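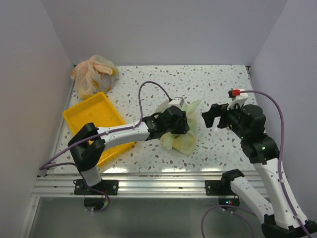 Pale green and yellow plastic bag, bundled, middle of the table.

Skedum bags: notes on folding and storing carrier bags
README, working copy

What this is

Pictures and notes on thin plastic bags. Opening them, flattening them, getting them down to something that fits in a drawer. Put together for the Brisness household reuse pages, but anyone can have it. Not finished. Some of the notes are only half typed up, sorry.

What's in the folder

pictures/ stills, no sound, no order to speak of
notes/ plain text, one note per bag type
folds/ the 2 folds we use, written out step by step
labels.csv bag type, fold, state (bundled, open, flat, folded)
old/ ignore

Bag types

8 types so far. Fruit and veg bags, carriers with handles, bread bags, bin liners off the roll, the rest are odds and ends. Printed and plain are kept seperate in labels.csv. If you can't tell what colour a bag is when it's scrunched up, put what you see and leave the type blank. Pale ones are the worst for this.

The folds

Strip fold. Lay the bag flat, push the air out towards the opening, fold in thirds lengthways, then roll. Good for carriers. Handles go in last.

Triangle fold. Same start, then corner over corner up the strip and tuck the end in. Neater, takes longer, comes undone if the bag is very thin. Allow 30 seconds a bag once you've got the hang of it.

Surface matters more than you'd think. Smooth table, wiped down. Bags cling to a tablecloth and you end up chasing creases all afternoon.

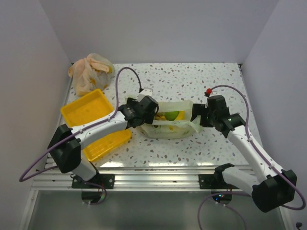

Periklis Stefanou wrote back that the triangle fold is wasted on fruit and veg bags and he'd sooner see them all stuffed in a tube by the back door. Fair enough. Stuffing is now allowed as a state in labels.csv (use "stuffed", lower case). He also wants bread bags shaken out over the sink before anyone folds them. Added to notes/bread.txt.

Opening a bag

Hold it by two sides near the top and pull apart gently. Let the middle drop. Don't yank, the seams go first. Look inside for receipts and bits of onion skin before you flatten it.

Known problems

Bin liners: labels are a mess, don't rely on them.
Almost all the bread bag notes were typed from memory.
Elimeo drawer sizes in folds/ are inside measurements. The Thygesen ones are outside. Will sort in October.
"flat" and "folded" got mixed up in a few rows, fix if you spot one.

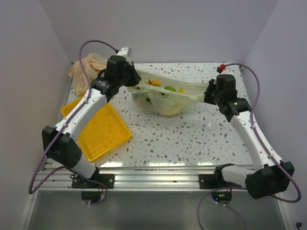 Brisness, September 4, 2025

Added the avocado-style print to the printed list. Green and brown circles on translucent white, goes under "printed, light". Please don't start a new type for every pattern, the list is long enough allready.

Use it how you like, say where it came from. Corrections go in notes/fixes.txt, newest at the top, with your name.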